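面向家庭收纳任务的双臂机器人仿真安全规范研究
课程项目结题报告

提交日期:2018年10月2日

摘要

本报告整理了课程项目“Keltau”的工作内容。项目以家庭鞋柜取放为对象,在仿真环境中拟定并检验一套操作规范,内容涉及场景建模、运动限制、抓取判定、停止条件和记录格式。规范文本共7章53条,其中3条列为强制条款。报告说明各条款的制定依据、在仿真中的落实方式以及执行中暴露出的问题。本项目不涉及实体机器人,文中结论只适用于所述仿真条件。

关键词:服务机器人;操作规范;仿真;鞋柜;风险评估

1 引言

家用服务机器人的作业空间与工业现场差别较大。工业机械臂通常布置在围栏或光幕之内,工件位置由夹具保证;家庭环境中柜体、墙面、门框和地面都在手臂可达范围内,物品形状不规则,摆放位置由住户决定。ISO 13482对个人护理机器人的安全要求作了规定,ISO 12100给出了风险评估的通用方法,但这两份文件均不针对“从低矮柜格中取出一只鞋”这一级别的具体动作。学生项目在引用上述标准时,往往停留在条款名称,没有落实到参数和操作步骤。

本项目的目标是在标准与代码之间补一层中间文件。该文件应能被组员直接执行,也应能在事后对照记录逐条核查。

2 范围与术语

2.1 适用范围

规范适用于在仿真环境Bakemix中运行的双臂移动平台,任务限于室内固定柜体的取出、放入和移位。软体衣物、玻璃制品、带液体的容器不在范围之内。人员进入作业区的情形只作停止处理,不讨论人机协作。

2.2 术语

作业臂:当前任务中执行抓取的手臂。
待机臂:当前任务中不执行抓取的手臂。
限制面:不允许手臂连杆接触的表面,包括墙面、镜面、门框和柜体顶板下表面。
允许接触面:抓取过程中允许夹爪指垫轻触的表面,一般只包括目标物体本身。
受限柜格:上方有顶板或隔板遮挡,只能从正面进入的空间。

3 风险识别

风险识别按ISO 12100的思路进行,先列出危险源,再考虑暴露情况和后果。由于仿真中没有真实伤害,后果一栏以“若迁移至实体设备”为前提填写。

主要危险源如下。

(1)碰撞限制面。受限柜格高度小,前臂以斜向姿态进入时,腕部上沿容易碰到顶板前缘。
(2)挤压物品。鞋面材料在仿真中按刚体处理,夹持力过大时不会产生可见变形,操作者难以察觉。
(3)误碰相邻物品。鞋格内常有多只鞋并排,拉出目标时可能带动其他鞋。
(4)待机臂失管。双臂任务中注意力集中于作业臂,待机臂与门框、地面之间的间距容易被忽略。
(5)反光面误识别。镜面或玻璃面板会在深度数据中形成虚假空间,规划器可能把该区域判为可通行。

第(4)(5)两项在初版清单中没有列出,是在场景评审之后补入的。此后规范增加一项要求:风险清单应以逐个场景评审的方式编制,不得直接沿用上一场景的清单。

4 规范的主要内容

4.1 强制条款

以下3条为强制条款,任何一条不满足时,本次运行判为不合格,不再对其他条款评分。

条款一:连杆不得接触限制面。检测由物理引擎的接触回调完成,不采用目测。
条款二:停止指令发出后,双臂应在500毫秒内达到静止。静止以关节速度阈值判定,阈值写入配置文件,不得在运行中修改。
条款三:记录缺失的运行一律作废,不得补录。

4.2 接近与进入

进入受限柜格之前,作业臂应在柜格正前方设置一个中间位姿,完成路径检查后再进入。进入过程分为两段:第一段允许关节空间插值,第二段只允许末端沿直线运动。第二段速度上限低于第一段,两段的切换点应在日志中单独标记。

目标紧靠顶板下方时,禁止由上向下的接近方向。夹爪应从物体前端进入,并保持腕部低于顶板前缘。柜格内有隔板时,隔板的上下表面均按限制面处理。

4.3 抓取判定

项目初期以夹爪开度判断抓取是否成立:开度停止变化即视为夹住。该方法在鞋类物体上不可靠,指垫碰到鞋头而未形成夹持时,开度同样会停止变化。修订后的条款要求同时满足接触与位移两项条件,即两侧指垫均检测到接触,并且在试提动作后物体与夹爪的相对位移不超过设定值。条件未满足之前,界面状态只能显示“接触”,不得显示“已抓取”。

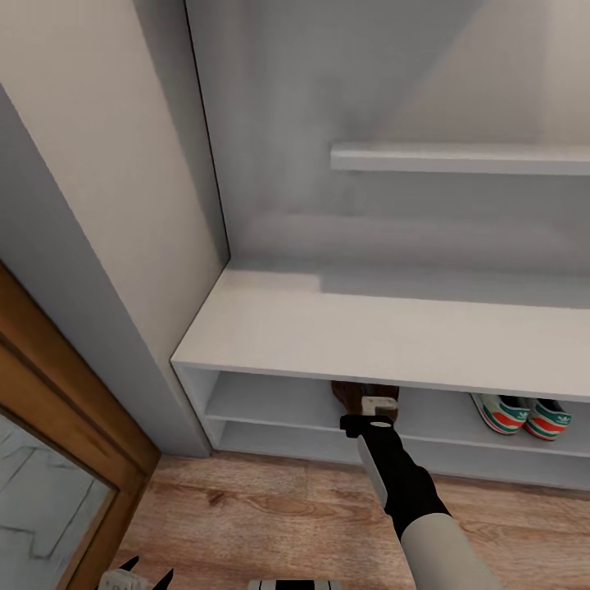

图1 鞋柜场景仿真画面:夹爪位于顶板下方棕色皮鞋的前端

图1所示的位置关系是4.2和4.3两节讨论的典型情形。棕色皮鞋贴近顶板下表面,且有部分被遮挡,同一层内另有一双运动鞋。仅凭画面无法区分触碰与夹持,评审时须同时调阅接触日志。图中左侧的门框及其内侧反光面均登记为限制面,左下方露出的另一只夹爪则按待机臂条款检查。

4.4 待机臂管理

待机臂在作业臂进入柜格前应到达登记过的待机位姿。待机位姿按场景登记,登记内容包括关节角、末端高度以及与最近限制面的距离。作业臂运动期间待机臂锁定,确需双臂配合时应退出当前任务,另行建立任务记录。

4.5 场景建模

柜体、墙面和地面的碰撞模型应与显示模型一致。早期使用的Wysocka模型包中,柜体隔板有显示网格而无碰撞体,手臂可以直接穿过隔板,此时条款一的检测结果没有意义。规范因此规定,每个场景在首次使用前须做一次碰撞体核查,用探针沿各表面扫描,结果存档。

光照设置也纳入场景文件管理。顶板下方属于阴影区,光照参数变动会影响基于图像的目标检测。修改光照后的场景应视为新场景,重新编号。

4.6 记录格式

每次运行生成一份记录,字段包括场景编号、规范版本、随机种子、作业臂标识、目标标识、两段切换时刻、接触事件列表、终止原因和操作者签名。终止原因从固定列表中选取,列表不设“其他”一项。接触事件按时间顺序保存,不做合并。

记录由脚本Brevia检查格式。脚本只检查字段是否齐全、取值是否在允许范围内,不判断运行质量。质量判定由未参与该次操作的组员完成。

5 检验方法

检验分为文本审查和运行审查两部分。

文本审查逐条回答两个问题:该条是否可检验,检验所需数据是否已在记录格式中。不能检验的条款或改写,或移入附录作为建议。例如初稿中“动作应平稳”一条,因缺少可测量的定义,改写为对末端加速度上限的要求。

运行审查在鞋柜场景中进行。目标鞋的位置由随机种子决定,操作者事先不知道具体摆放。审查人员依据记录和回放逐条打分,结果分为符合、不符合和不适用。两名审查人员意见不一致时,先核对条款文字,文字有歧义的,记入修订清单,该条暂不计分。

6 问题与讨论

6.1 条款之间的冲突

4.2节要求直线进入,4.4节要求待机臂锁定。在柜体靠近墙角的布局中,平台底座可调整的余地有限,作业臂为满足直线要求,可能把肘部推向墙面。目前的处理是允许在进入前调整底座位置,但不允许在进入后调整。该处理增加了任务时间,也没有覆盖底座完全无法移动的情形。

6.2 停止时间的测量

条款二的时间起点定义为控制节点收到指令的时刻。若以操作者按下按键为起点,则应计入通信延迟,而仿真中的通信延迟与实体设备没有可比性。报告保留现有定义,并在规范中注明起点,防止不同来源的数据混用。

6.3 刚体近似

鞋在仿真中为刚体,摩擦系数取单一值。皮革与织物鞋面的差别没有体现,试提判据的位移阈值因此不能直接用于实体设备。夹持力上限同样如此。规范中凡依赖材料参数的条款均加注“仅限仿真”。

6.4 审查的独立性

组内人员有限,审查者虽未操作当次运行,但参与过条款编写,对文字的理解带有先入之见。较合理的做法是由其他小组按文本独立审查一次,本项目未能安排。

7 后续工作

规范下一版拟处理以下事项:补充底座受限布局的进入方式;将反光面的登记改为由场景文件自动生成;为抓取判定增加滑移检测;把移入附录的建议条款重新过一遍,能够量化的移回正文。

实体验证须另行提交风险评估,并取得实验室的书面许可。在此之前,现有规范文本不得作为实体设备的操作依据。

参考标准

ISO 12100 机械安全 设计通则 风险评估与风险减小
ISO 13482 机器人与机器人装备 个人护理机器人的安全要求

附录A 运行前检查表

场景编号与规范版本一致。
碰撞体核查结果已存档。
限制面登记完整,含镜面和玻璃面板。
待机位姿已登记,待机臂已锁定。
停止指令已试发一次,静止时间已写入记录。
接触日志处于开启状态。
随机种子已记录,操作者未查看目标位置。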